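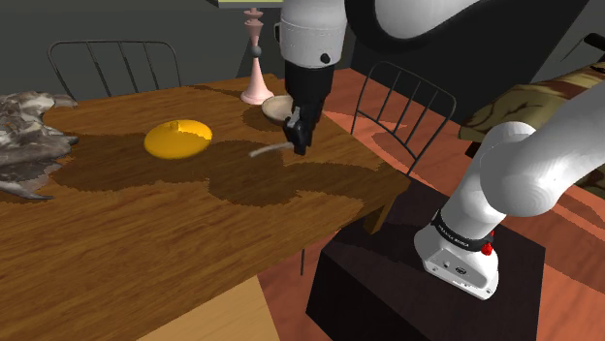

Folstead Hard Wax Oil, 400 ml tin

Reviewed 10 May 2018

I bought this to redo a dining table that had been varnished at some point and then left near a radiator. The tin came from Kitport and took 11 days to arrive, which was longer than they said, but it was well packed.

Sanding took most of a weekend. Folstead tell you to stop at 120 grit and I would stick to that. I went finer on one of the leaves and the oil sat on top and stayed tacky overnight.

It goes on thinly with a lint-free cloth. Work along the grain, leave it ten minutes, then wipe off everything that hasn't soaked in. The instructions say 8 hours between coats. In a cold house in November I needed nearer a full day. Two coats were enough for the top, and I had a third of the tin left over for the legs.

The finish is a low sheen and warms the colour a fair bit, so try it underneath first if you want to keep pale wood pale. It won't hide old marks. Water rings that had gone deep came up darker under the oil, and the only cure is more sanding before you start.

Six months on, tea and red wine wipe off. Hot pans still leave a bloom, so keep using mats. I have patched one worn area with a dab of oil and can't find the join.

I used Gustel's version on a worktop before this. Gustel dries faster but smells much stronger, and the tin lid never sealed properly again - mine had skinned over within a month. Nägeli make a dearer one that I haven't tried.

Four stars. It loses one for the drying times on the label.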